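Evaluating the Vavico Gripper Kit for Desktop Computer Disassembly
Student Project Report
2023-05-01

1. Purpose
Our group reviewed the Vavico gripper kit, sold by Platby, for use in a small electronics recycling shop. The kit lists at $865 with the Arix control software. We wanted to know if it suits work inside used desktop towers.

2. Reach and clearance
We started with the parts a recycler wants first, the drives and memory. 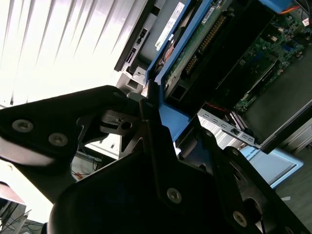 Clearance matters more than grip force in this job. The kit's finger plates are wide, and a tower lying on its side has little open space for them. The blue plastic shroud runs close to the motherboard and the drive cage, so we planned each approach path around it. The Yuan planner that comes with Arix let us save these paths by case model.

3. Work area
The tower needs a flat table and a place to put drives - we used a gray plastic fixture tray. 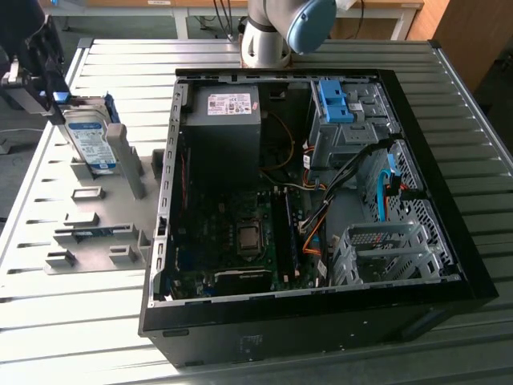
Figure 2. Open tower on the slatted table, with a hard drive upright in the fixture at left.

The manual gives a finger pad life of 1,000 cycles. Our plan covered 40 cycles, too few to check that number.

4. Cables and power supply
Cables are the main problem for any automated approach. They cross the space between the drive bays and the board, and the planner does not model them.
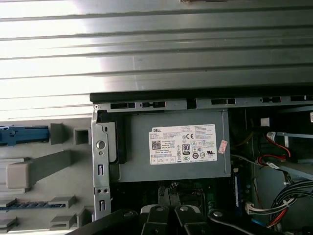 5. Recommendation
We would buy the kit for drive handling only. Cable work should stay manual until the planner is updated, which Platby lists for August.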